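# Notes from the Makhubela Robotics Club: The Folding Unit
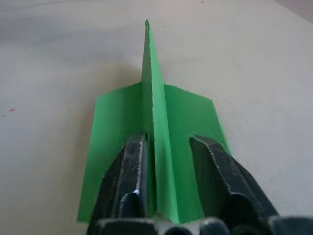

*Green paper held at its center fold, seen from the gripper's camera.*

The Makhubela Robotics Club has entered the second stage of its student project for the year, and I am pleased to set down a short record of the work.

The project asks students to teach a robot arm to handle folded paper. Members work in teams of 4, and each team is responsible for recording its own demonstrations. By the end of October the club had logged 1,781 attempts, of which those made with damp or badly torn sheets were set aside.

Paper has proved a demanding material. A firm grip marks the fold, and a light one allows the sheet to turn. The Plultton team prefers to take hold close to the crease, where the layers support one another. The Josten team continues to favor the wing. Both methods remain under review, and I have asked each team to write up its reasons before the next session.

Members are reminded of the following:

- Sessions are limited to 40 minutes per team.
- Used sheets should be returned to the tray for sorting by color.
- Any change to the grip settings must be entered in the log before the arm is restarted.

Students who wish to join the Jernance regional entry should speak to their team lead. Places are assigned in order of request.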